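4. Checking the wrist view before a recording run

The grasp-scoring method in this guide compares what the wrist camera sees against the finger position logged by the controller. If the camera has shifted on its mount, the two no longer agree and the run has to be thrown out. Do this check at the start of every session.

1. Home the arm and wait for the status line to read READY.
2. Open the Ernia viewer and select Wrist from the source menu.
3. Confirm that the gripper finger and its bracket are both in view. The wrist housing should take up the top of the picture.
4. Load the reference outline (View – Load Outline) and compare it with the live view. The finger edge should lie within 8 pixels of the line.
5. If it does not, loosen the camera clamp, adjust, tighten and repeat step 4.
6. Press Save Reference. The viewer stores a still with the session log.

Caution: Keep hands clear of the fingers while the arm is powered. Use the hold button before touching the clamp.

Note: A background with a regular pattern can be picked up by the edge finder. If the outline jumps, raise the edge threshold by 2 steps and load it again.

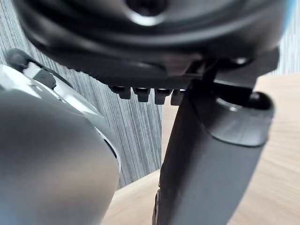 Why is the reference saved again each session when the outline is already on file?

The outline only shows where the finger ought to be. The saved reference records where it was on that day, and the scoring script uses the difference to correct every grasp in the run. In the Pukow trials, runs scored without a session reference gave slip values that could not be compared with each other.

7. Close the outline and run 30 empty open-and-close cycles. No object should be on the table under the gripper.
8. Check the drift figure at the bottom of the viewer. If it is shown in red, go back to step 4.
9. Enter your initials and start recording.

Steps 7 and 8 were added by Donal Keane on 23rd July. Logs made before then have no drift figure – leave that field blank when you import them. Send questions on the scoring script to Evie Lockwood.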